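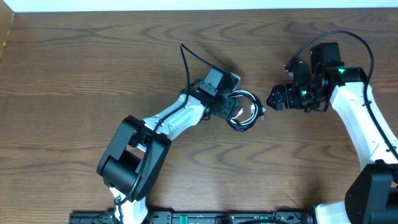 Figure 7. Coiled cable held in the left gripper, right gripper facing it.

7. Teaching a two-arm task by remote control

The Drallov quick-start card says you can teach a hand-over "in minutes." Plan on an afternoon. The arms will copy what you do with the hand controls, including the parts you did badly, and the Hella software has no idea which parts those were.

Before you start

Finish section 6 (matching the hand controls to the arms). If you skipped it, the grippers will stop short of where you think you are putting them, and you will blame the cable.

Caution: Keep hands and sleeves off the table while the controls are live. The pause button on screen does not cut power to the arms. The wall switch does.

Recording a hand-over

1. Put the coiled cable on the table within reach of the left arm. Leave the connector end sticking out of the coil.

2. Press Record and wait for the second beep. Anything you do before it is lost.

3. Close the left gripper on the coil and lift it clear of the wood.

4. Bring the right gripper in from its own side, level with the connector. Go slower than feels natural.

5. Close the right gripper, count to 2, then open the left one. If you let go early, stop and start over. The manual for the older Wanetetti controls says the software will "smooth out" a drop. We have never seen it do so.

6. Back both arms away, open both grippers and press Stop.

Checking the wrist views

Play the take back in all the camera views before you save it. The head view flatters everybody. A grip that looks fine from up there can be a near miss from the wrist, and the wrist view is the one to believe.

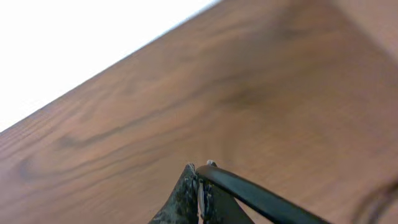

Look for three things during playback: whether the fingertips stay in view, whether the background is washed out by a bright wall, and whether a stray cable wanders close to the gripper. A little glare is tolerable. A cable crossing the fingertips is a reason to delete the take.

Note: The Tarigan viewer gives each take a score. Treat it as decoration. Our set from May held 2,328 takes, and plenty of the high scorers showed a gripper closing on air.

How many takes?

More than the card suggests – and more varied. Move the coil and turn the connector between takes. If every take starts from the same spot, the arms will learn that spot and very little else.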